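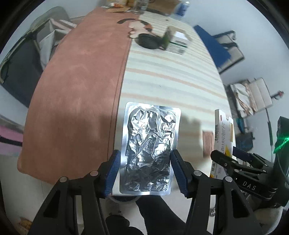 # Keep the box with the foil, please

I have an opinion about medicine packets, and I've been boring my family with it since Monday, so now it's your turn.

My opinion is that the foil and the carton should never be parted. Not in the cupboard, not in the handbag, not on the dining table while you go and find a glass of water. If the foil is out, the box should be next to it, and when you've finished, the foil goes back in. I'd go as far as to say this matters more than whatever lovely storage tub you've bought to put them all in (and I have bought a few, so I speak as a sinner).

It came to a head when I turned out our kitchen drawer. You'll have one of these drawers, I expect. Ours has batteries in one half and everything to do with being poorly in the other, and over the years the poorly half had become a sort of silver compost. Loose strips, half strips, strips snipped into little squares with one tablet in each. I spread the lot over the table and spent a whole evening squinting at them under the lamp, tilting each one back and forth to get the glare off. Foil is dreadful to read! All that shine and crumple, with the print running straight over the creases, and if you've already popped a few out then half the words have gone with them. There was one strip where all I had left of the name was "ine", and there can't be many letters less useful to be left with.

The boxes, meanwhile, had gone in the recycling months ago. I know exactly how that happens because I was the one doing it. A carton takes up room. You take two strips out and it rattles about, mostly air, and a tidy-minded person looks at it and thinks, well, that can go. Tidying advice is all in favour of this, by the way. I used to follow a whole system, from a storage firm called Leline, where you decant everything into matching trays and stick a label on the front. Mine said "Headaches" and "Tummy" and "Misc". It looked marvellous for a fortnight. Then somebody put a cold remedy in Tummy, and Misc ate everything else.

What I'd failed to see is that the box was already a labelled container. Somebody had gone to the trouble of printing the name on it, large, in a colour you can pick out from across the room. It has the date on the end, the chemist's sticker with your own name and how many to take, and the leaflet folded up inside like a road map. I was throwing all of that away and then writing "Headaches" on a bit of tape, and feeling rather pleased with myself.

And the box works even when you can't read it, which I think is the best thing to be said for it. We always come home from trips with other people's remedies, and my in-laws are great ones for pressing a packet of something into your hand at the door. I have Chinese ones I can't read a word of. With the carton, though, I've got a chance: I can show it to a pharmacist, or hold it up to a relative on a video call, and they can tell me what I've got. A bare bit of foil might be throat sweets or it might be something for the cat. (If it's the second and you can't be sure, please don't guess. Take it back to the chemist's, they'll get rid of it for you.)

My sister's argument, and she makes it every time, is that boxes are no good for travelling. Fair enough, they aren't brilliant. She has a zip-up pouch from Konasis with elastic loops inside, and her strips all sit in it side by side looking like a very dull stamp collection. I'll grant her it's slim. But she once rang me from a hotel at 2 in the morning to ask whether I remembered which of her strips was the hayfever one, the kind that knocks you out, and I did not, and she sat up sneezing until breakfast. A squashed flat carton folded round the strip with an elastic band would have weighed nothing at all. I do this now and it looks scruffy and I don't care.

The other complaint is that the strips never go back in properly. This one I have more sympathy for. They come out smooth as anything and then the leaflet springs open, and you're there jamming the foil in at an angle with the flap bending the wrong way. My answer is to put the leaflet in first, flat against the back, and slide the foil in front of it with the cut end down. If it still won't go, open the other end of the box. It took me 40 years to think of opening the other end.

As for where the boxes live, I've settled on standing them up on their long edges in an old biscuit tin, on a high shelf well out of reach of small visitors, with the names facing up. No categories. I can see every single one when I lift the lid, and there's nowhere for anything to sink. The tin cost me nothing and the Leline trays now hold seed packets, a job they do beautifully.

The only strip still without a home is the "ine" one. It's in an envelope in my bag, waiting for me to walk past the chemist's when they're open.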